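Menstead Shared Kitchen: Progress Report
Prepared for the Bamier Fund
June 2, 2020

The grant of $2784 was for refitting the small kitchen and stocking the counter for the home skills sessions. The refit is finished. The sink was moved by Sturon in the first week of work and the counter is in use. Of the total, $1000 went to Sturon for labor and $1000 to plumbing and electrical work. The remainder covered small appliances, boards and storage.

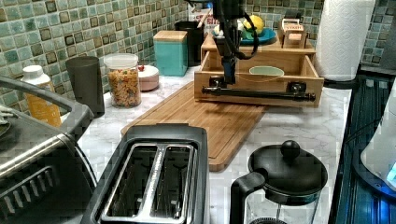
We bought used where we could. The toaster, the toaster oven and the French press have all been safety checked. Dry goods are now kept in lidded containers at the back of the counter, which was a point raised at your last visit.

The sessions follow the Ratanaporn workbook. The first part covers setting out a counter, putting food away and laying a tray. The first group has eight places, and all of them are filled.

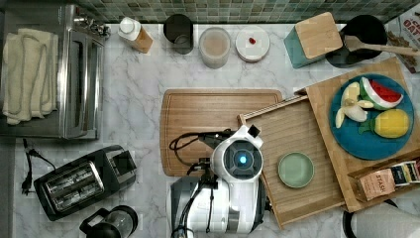
Toy fruit is used for the serving and clearing exercises. It keeps the food budget low and can be handled as often as needed. Real ingredients come in from unit four.

Two items are still open. The shelf over the sink has not been delivered, and the counter is short of free space when all the boards are out. We plan to settle both by the end of June, within the present budget.
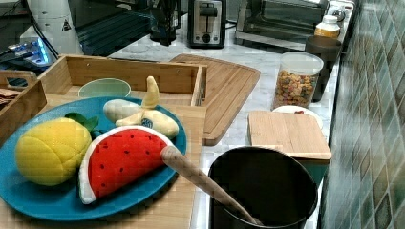
Toy fruit on a teal-blue plate, with a bamboo cutting board on the counter behind.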